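Lists > Kiani Repair Bench > Teardown and Sorting

8 July 2024
From: Jarau parts desk

Re: bins for the round boards

An earlier message on this list said:

> We have roughly 60 fan units to strip and the parts end up in one
> heap. How do you lay out the table? Do the small parts with leads
> need their own bin, or can they go in with the boards?

Give them their own bin. We use yellow plastic bins along the sides of a white table, with a steel tray in the middle for whatever is being worked on. Small parts go upper left and the round red boards go right below them.

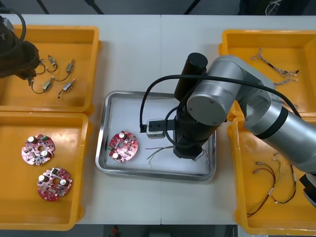

1. Boards

Lay them flat and don't stack them. The capacitors stand up from the surface and get bent when a second board sits on top. We lost 94 boards that way in April, before we changed the bins. If your boards come from Prornov units, check the center hole for cracks before you log them.

2. The tray

Line it with something white. Screws and wire ends show up better, and the boards don't slide on the steel.

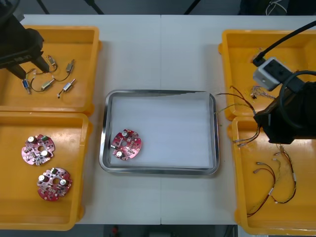 Center tray with the white liner in.

Stiron takes the small parts by weight, leads attached, so there is no point in cutting the wires off. Our last lot was 886 pieces and they took all of it. The trouble with leaving the leads on is tangling. Even a handful will do it – the six in the upper left bin have their wires crossed all over the bottom. We empty that bin often and lift the parts out by the body. 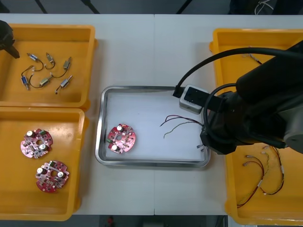 Labels are the other thing I would sort out before you start. Ours are on the shelf, and after a week people stopped reading them. What helped was keeping each kind of part in the same place every day. The two boards go in the bin directly below the small parts, and the rest of the batch follows them there. Write the count on the batch sheet when a bin is emptied.

I can post our batch sheet if it would be useful.

Contact the list owner | Copyright Kiani Repair Bench | Back to top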